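Robot Club notes, Dec 23, 2021

Hello again from the upstairs landing, where the Justby club has been living since we outgrew the classroom. I promised a proper update last time and then got buried in cables, so let me catch you up!

The big thing is the tidying project. We're entering the household category at Mastthorpe in April, and the rules say the robot has to learn from people doing chores by hand. So we've spent weeks doing chores by hand. With grippers. I used to think I was pretty good at picking up a bag, and then I tried it with a pair of jaws where my fingers should be (my first go was not my finest hour).

We're aiming for 3,000 short recordings before the deadline, and our best session so far gave us 21 that we could all agree were clean. Yes, I did the math too. We'll need more hands, so if you've been meaning to drop in, please do. It takes one afternoon to get the hang of it, and the table is right by the stairs.

Soft things are the hard part. A handbag at least stands up for itself, but anything knitted folds a new way each time you grab it, and the Qaisi team told me they gave up on fabric completely last year. We're stubborn, so fabric stays in. 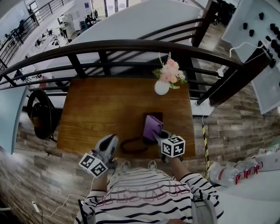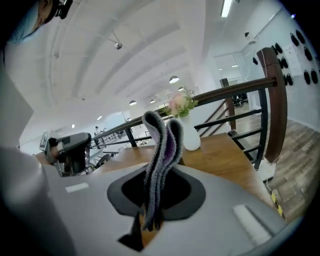

Next up is folding, which scares me a little. I'd also love to borrow more odds and ends to practice on, so if you have old scarves, pouches or hats you won't miss, bring them along and put your name on them. The Vitelitz group is lending us their notes on training too, and I'll pass those around once I've read them myself.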